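Small Balls, Ridged Forms: Participants Wanted for Table Sessions at Sjögren Workshop
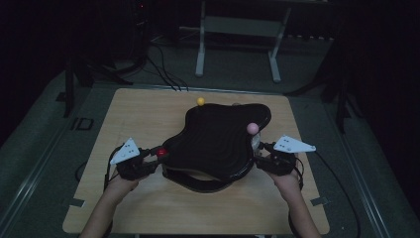 The black form on its wooden board, with the yellow, pink and red balls.

The Sjögren Workshop in Grurnum is looking for 52 adults who want to take part in our new series of table sessions. The series has the name Nunar. It is about how people place, move and collect small round things on surfaces that are not flat. You do not need any experience, and you do not need to be good with your hands. We would like very much to meet also persons who consider themselves clumsy.

What the sessions are about

A ball on a flat table is simple to understand. It rolls or it lies still. When the surface has ridges and curves, people begin to make small decisions. Some prefer to go slowly along the edge, others try the shortest way. Some people start with the small balls and others leave them to the end. We are interested in these decisions, and in how you yourself talk about them afterward.

Nunar grew out of a smaller project which Elsa Ekström led at our workshop. At that time we used only trays with straight sides. Several participants told us that the trays became boring after a short time, and we agreed with them. For the new series Eskil Løken has prepared forms with curved outlines, and we have spent a good part of the winter choosing which ones to keep.

What you will do

One session takes 60 minutes, with a pause in the middle. You sit at a table. In front of you there is a board with one form on it, and some balls in different colors and sizes. The session leader reads a short task aloud, and you do it in the way that seems natural to you. A task can be, for example:

Bring the red ball from one side of the form to the other.
Change the places of two balls, without letting either of them touch the board.
Collect all the balls on one side, in the order that you choose.
Place the balls so that you find the arrangement pleasant to look at.

The last one has caused more discussion among us than all the others together. It will stay in the program.

Between the tasks there are moments when nothing is asked of you. The session leader needs this time to write notes and to put the balls back to their start positions. After the last task we have a short conversation. We ask which tasks you liked, where you had to think, and whether there was a moment when you wanted to stop. You can answer in English, Norwegian, Swedish or Spanish.

The sessions are recorded on video. The recordings show the table and your hands while you work. The conversation at the end is recorded as sound only.

Who can take part

You can apply if you:

are 18 years or older
can sit at a table for half an hour at a time
can see the difference between red, pink and yellow in normal room light, or are willing to tell us that you cannot, so that we choose another set for you
can come to the workshop two times within the same month

Both right-handed and left-handed people are welcome. In the earlier project we had too few left-handed participants, and we would be glad to receive more applications from you this time. If you use both hands equally, please write this in your application.

If you have pain in your fingers, wrists or shoulders, please write to us before you apply. In many cases we can find a good solution with shorter tasks or a different chair. The tables can be made higher and lower, and one of them has space for a wheelchair.

We cannot accept persons who took part in the tray sessions, because you already know several of the tasks. We thank you for the interest, and we know that some of you will be disappointed.

Place and practical matters

All sessions take place in our rooms on the second floor of the old Gemulano building in Grurnum. There is an elevator, but it is slow and you must hold the button until the door is completely closed. The bus stops on the other side of the street. For bicycles there is a rack in the yard, behind the gate.

We ask you to arrive a few minutes before your time. Coffee, tea and water are in the kitchen next to the session room. It is not possible to bring drinks to the table.

Please do not wear rings, bracelets or a big watch during the session. There is a small box with a lock where you can leave them. Long nails are no problem. Wide sleeves are not practical, as they pull the balls with them, so choose a sweater or shirt that you can fold up to the elbow.

Children cannot be in the session room. We have tried it, and the balls were too interesting. If you must bring a child, there is a waiting room with books and drawing paper, but an adult has to stay there with the child.

Payment

You receive a payment of 125 dollars after your second session. If you come only to the first session, you receive half of it. The payment is made to your bank account, normally within two weeks. We do not pay for travel, with the exception of participants who need special transport. Please contact Gunnel Aasen about this in advance.

If you decide to stop in the middle of a session, you are paid for the whole session. You do not need to give an explanation.

Your information

We store your name and contact details only until the series is finished and all payments are made. The recordings have a number in place of your name. Before the first session you receive a consent form of two pages. Please read it at home and bring your questions with you. You sign it at the workshop, together with the session leader.

You can ask us to delete your recordings as long as the series is going on. After this, the numbers are separated from the names, and we can no longer find which recording is yours.

The people you will meet

Gunnel Aasen makes the schedule and is your contact before and after the sessions. Cirilo Jaramillo and Florin Preda are session leaders. Cirilo leads the sessions in Spanish and English, and Florin leads the sessions in English. For Norwegian and Swedish you will meet Elsa Ekström or Eskil Løken. If you would like a certain language, you have to be a little more flexible with the time.

How to apply

Applications are open until the end of February 2019. Send your application to Gunnel Aasen with the form at the reception desk, or write a letter to the workshop. Please include:

your name and age
a telephone number, and the hours when we can call you
which hand you normally write with
the language you prefer
whether mornings, afternoons or evenings are best for you
anything we should know about your hands, your sight or how you sit

A few words about your work or hobbies are welcome too, if you wish to write them. It has no influence on whether you are chosen. We try to have a good mixture of ages, and for this reason we may fill some age groups earlier than others. All applicants receive an answer, also those to whom we cannot offer a place this time. If you agree, we keep your name on a reserve list and call you when somebody cancels.

Questions we often receive

Is it a test? No. There are no points and we do not compare you with other participants. Many tasks have no correct result at all.

May I practice at home? We prefer that you do not.

What happens if a ball falls on the floor? You leave it there. The session leader picks it up, and you continue with the task or begin it again, as you like.

Can I come together with a friend? You can apply both, and we will try to give you times after each other. In the session room there is only one participant at a time.

May I see the forms before I decide? Yes. Call the reception and ask for Gunnel, and she will find a time when the session room is free. You may touch the forms, and she will gladly show you the room and the chairs.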